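哈索普公共浴场重新开放 周末居民排队入场

本报讯（记者 德德·埃顺）关闭了25个月的哈索普（Harthorpe）公共浴场，于03/11/2023上午重新开门。第一批客人在开门以前已经站在街边等候，队伍从正门一直排到旁边面包店的门口。浴场方面说，开放首日的门票在中午以前全部发完，没有拿到票的居民可以登记姓名，下个星期优先入场。

哈索普浴场是镇上唯一的公共浴场，里面有一个室内泳池、两间热水浴室和一个小的休息厅。镇上的老房子很多没有自己的浴室，所以对于住在河边老街的人，这个地方并不只是锻炼身体用的。浴场关闭以后，他们要坐公共汽车去邻镇旺维尔（Wonville）洗澡和游泳，来回要花一个上午的时间，冬天下雪的时候班车还会取消。

关闭的原因是水管。前年秋天，工作人员在检查锅炉房的时候发现，地板下面的主水管已经有多处漏水，水渗进了泳池南侧的墙。当时镇政府估计修理需要半年，但是打开地板以后，工人发现旧的排水沟也必须全部更换。后来工程两次延期，中间还换过一次承包公司。最后完成工程的是本地的苏莱马纳（Sulemana）建筑公司。

“我们不想给大家一个新的日期，然后又一次改变它，”浴场经理塞西莉亚·阿廷加（Cecilia Atinga）对记者说，“所以今年夏天我们什么都没有宣布。一直到9月份水质检查通过了，我们才敢告诉居民。”

工程结束以后，浴场的外表和以前差别不大。正门上的石头字重新清洗过，售票窗口仍然在左边，只是窗口降低了，坐轮椅的客人可以直接和售票员说话。里面的变化比较多。更衣室从一间大房间改成了许多小的隔间，地面换了防滑的材料，泳池边上新装了扶手。热水浴室的通风也改过，以前冬天里面的蒸汽很重，现在空气好得多。

关于墙面，镇上曾经有过不小的争论。老浴场的墙砖是白色的，很多居民对它有感情，希望保持原来的样子。负责室内设计的基蒂蓬·瓦塔纳蓬（Kittipong Wattanapong）却认为，白色在冬天的灯光下面显得太冷。他在镇图书馆办了一个小型的样品展览，让居民来看不同颜色的墙砖，并且留下意见。展览办了两个星期，意见本写满了两本。

“有人写了整整一页，只是讲他小时候怎么在那面白墙前面学会游泳，”瓦塔纳蓬说，“我读了以后决定，泳池大厅的白墙要留下来，能修的就修，别的房间再用新的颜色。”

最后的方案是两边都照顾到一点：泳池大厅保留白色，其他房间按照用途使用不同的颜色。瓦塔纳蓬个人最喜欢的是蓝灰色的长方形砖，上下两排互相错开，中间用白色的填缝。他说这种排法很老，哪个工人都会做，以后坏了一块也容易补。 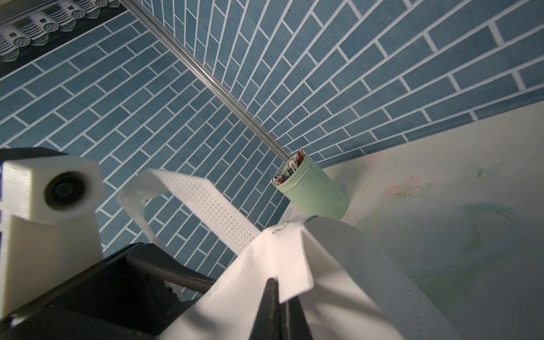

票价和开放时间

重新开放以后，成人单次门票的价格没有改变，儿童和六十五岁以上的居民继续半价。月票取消了，换成可以在一年之内使用的次卡。阿廷加解释说，以前有不少客人买了月票，但是因为生病或者出门，一个月只来了几次，他们多次向浴场提出过意见。旧的月票如果在关闭的时候还没有用完，可以拿到售票窗口换成相同价值的次卡，时间没有限制。

浴场星期一休息，其他日子从早上七点开到晚上八点。上午的头两个小时留给游泳训练和老年人，学校的游泳课安排在下午。热水浴室不需要预约，但是人多的时候，每位客人最多使用四十分钟。毛巾可以租，也可以自己带。玻璃瓶子不能带进浴室，这一条规定和以前一样。

首日来的客人当中，有一位是住在老街的退休邮递员西勒·索尔盖尔松（Sille Þorgeirsson）。她在浴场关闭之前每个星期来游泳三次，关闭之后去过旺维尔的泳池，但是觉得路太远，后来就不去了。

“水比以前暖和一点，我很高兴，”她从更衣室出来的时候说，“柜子的钥匙我不太会用，要把手环贴在门上，贴了好几次才开。年轻人帮了我。”

也有客人不太满意。一位带着两个孩子的父亲告诉记者，新的隔间对于一家人来说太窄，他只能让大孩子在外面等。阿廷加表示，家庭用的隔间一共只有两个，确实不够，浴场会在明年春天看使用的情况，再决定是不是要把几个小隔间打通。她还说，休息厅的饮水机还没有到货，这几天请客人自己带水。

费用问题

工程的总费用还没有公布。镇议员德德·阿布格里（Dede Abugri）在上个月的会议上说，最后的账单要等到承包公司把所有的文件交齐以后才能计算，预计年底以前可以向居民报告。他承认费用比最早的预算要高，主要是排水沟的部分，没有人在打开地板以前想到它坏得那么严重。

一部分钱来自居民的捐款。前年冬天，几位经常来游泳的居民开始募捐，他们在集市上卖蛋糕和旧书，还组织了一次在河边的步行活动。加上商店的捐助，一共有4000人次参加了捐款。捐款人的名字没有刻在墙上，而是写在一本册子里，放在休息厅的桌子上，谁都可以翻看。阿布格里说，这是捐款人自己的意思，他们不希望墙上有很多名牌。

当地的贝隆（Belon）自行车店也参加了这次活动，出钱在浴场后门修了停车架。以前骑车来的人只能把车靠在栏杆上，下雨的时候地面很滑，还有人摔倒过。新的停车架上面有棚子，首日上午已经停满了。

对于浴场员工来说，这25个月也不容易。原来的员工里面，有几位去了别的泳池工作，现在回来的一共有9人。浴场还在招聘一位救生员和一位晚班的清洁人员，有兴趣的居民可以在售票窗口拿到申请表。救生员需要有有效的急救证书，没有证书的人可以先报名，由浴场安排培训，培训期间也有工资。

旺维尔的泳池对哈索普居民的优惠票将继续到年底，以后恢复原价。从哈索普到旺维尔的早班车不受影响，还是按照原来的时间开。公共汽车公司正在考虑在浴场门口增加一个站，现在最近的站在教堂广场，走过来要上一段坡路，对老人不太方便。镇政府说，这件事还在商量，需要先把门口的路面加宽，最早也要等到明年夏天。

儿童游泳班的报名下星期二开始，每班收十二个孩子，家长需要带孩子的出生证明或者学生证。去年已经在等候名单上的家庭不用重新排队，浴场会打电话通知他们。电话号码有变化的家长，请在报名开始以前到售票窗口更改。成人初学班暂时没有安排，要等新的救生员到岗以后再公布时间。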